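Home | Projects | Meetings | Notes | Contact
Filed under: Minutes, Hand Demonstrations

Fesgate home tasks group
Minutes of the April meeting, 3 p.m.

Present: Catríona Rafferty (chair), Eugeniusz Gajewski, Jailson Siqueira, Suha Nassar (minutes)
Apologies: Eduardo Tolentino

1. Last minutes
Accepted with one fix. The spare finger pads were ordered by Jailson, not Eduardo.

2. Table clearing task
Eugeniusz reported on the hand-held gripper demonstrations. The target for each home is 100 good runs of putting small items into an open box. Soft items in plastic wrap are the slow ones. People tend to squeeze too early and push the wrapping into the side of the box. He asked that everyone bring the fingers in level, close them on the thickest part, and hold still for a moment over the box before opening.

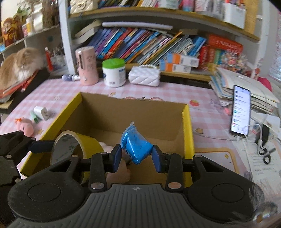 Jailson asked whether runs with a second try at the grip should be kept. Catríona said yes, as long as the item ends up in the box and the person does not touch it with the free hand. Runs where the box gets moved are to be marked and set aside for now. Suha will add this to the guide sheet.

There was a longer talk about tidying up before a session. Jailson would like the table left as the household has it. Eugeniusz agreed but wants the box itself to start from the same place for each set. Agreed to try it his way for one set per home and compare.

3. Remote control sessions
The Jekadari arm was driven from the next room on the same task. Suha found the delay hard to work with when lowering an item past the rim, and she went back to short moves with a stop between them. Catríona noted that these stops will show up in the training data. No decision. Eduardo to give his view in writing.

4. Storage
Drive 2033 is full. Jailson will copy it and check the copy before anything is erased. Please do not start new sessions on it.

5. Other business
Fodirari has asked for a short demonstration of the hand-held tool. Catríona will reply and offer a time in the morning.

Actions
Suha: guide sheet, retry rule and marking rule
Jailson: copy drive, fit new finger pads
Eugeniusz: starting place for the box
Eduardo: note on remote sessions

Closed at 4:20 p.m.

Contact the group secretary | Back to top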